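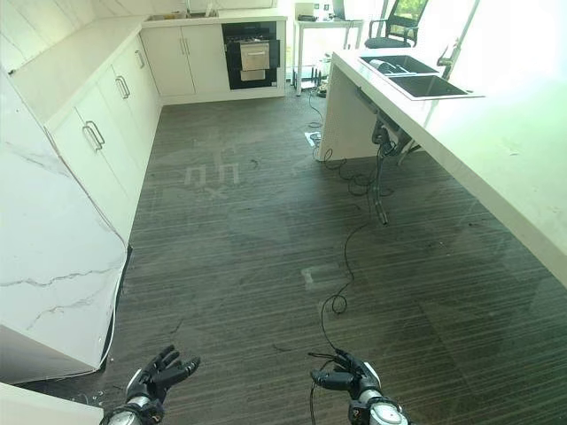 About us
Who we are

Stullon is a small language school in Grarton. We teach English to adults who have come to live and work in this town, and in the evenings we also teach the local language of daily life, by which we mean the words for the doctor, the bank, the school gate and the landlord.

The school was opened by two teachers who had themselves learned English as grown-up people. We remember well how it is to stand in a shop and know the word in one language only. For this reason we do not begin with grammar tables. We begin with what the student must say this week.

How we teach

Our groups have no more than 8 students. There are four levels, and before you join we have a talk with you, without any written test, so that we can find the right one. If after two lessons you feel that the level is too easy or too hard, please tell your teacher and you can change with no extra cost.

A lesson lasts ninety minutes. In the first part we speak, in the second part we read and write, and at the end there is time for letters and forms that students have brought from home. Many of our best lessons have come from a gas bill.

Every student gets the Mangubat reader, which we wrote ourselves and which is now in its fourth version. It has short stories from ordinary life: a lost parcel, a noisy neighbour, a first day at work. The earlier versions had some mistakes in them, and we thank the students who found these and marked them with a pencil.

Words for the home

One of our courses is called Brernulix, and it is made for people who work in other people's homes, such as cleaners, carers and kitchen helpers. They need exact words, and the usual course books give them very few. 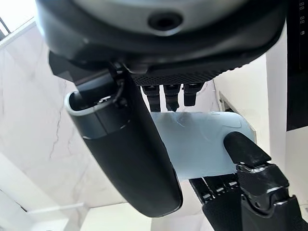
Small describing words are where Brernulix students make the most progress. In the beginning they will say only "the blue thing", and the other person must guess. After a few weeks they have learned to put the words in the good English order, so that a colour comes after a shape and a pattern goes before the thing it belongs to. A pale blue rectangular object in front of a white marble-patterned surface is a nice exercise for this, and most groups need several tries before everyone agrees on the sentence. We also practise "behind", "next to" and "underneath", which are different in almost every language we meet in our classrooms.

Prices and places

The evening course costs 300 for one term, and this includes the reader. You can pay in two parts. If you are looking for work at the moment, write to us before you register and we will see what is possible. We prefer to have a full group than an empty chair.

New groups start in March and again in autumn. The office is open on Tuesday until seven in the evening, and you are welcome to come in without an appointment. You may bring a friend to translate, and children can come too.

What our students go on to do

Some take an official exam, and we help them to prepare for it. Others only want to understand the teacher of their son or daughter, and they stop when they can do this. Both are fine with us. Former students may join the Grarton conversation table, where tea is free and the subject is chosen by the person who arrives first.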